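Ticket 38 – Kozan tidy-up trial, stacking in the simulator
Opened by: Špela Bošković
Status: open

Run 21 is the best yet! The old fault – arm drops too low on approach – hasn't come back in the last eight tries.
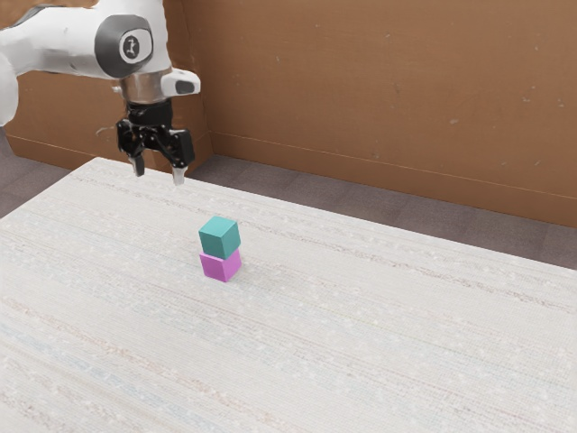 Run 21: teal cube on pink, gripper open and clear.

Sinan, could you try mugs next? I'd love to see it put a kitchen shelf straight. Cubes are easy, I know, and washing-up is a long way off, but I'm thrilled.

Reply, Sinan Aksoy: Mugs loaded, 50 runs queued.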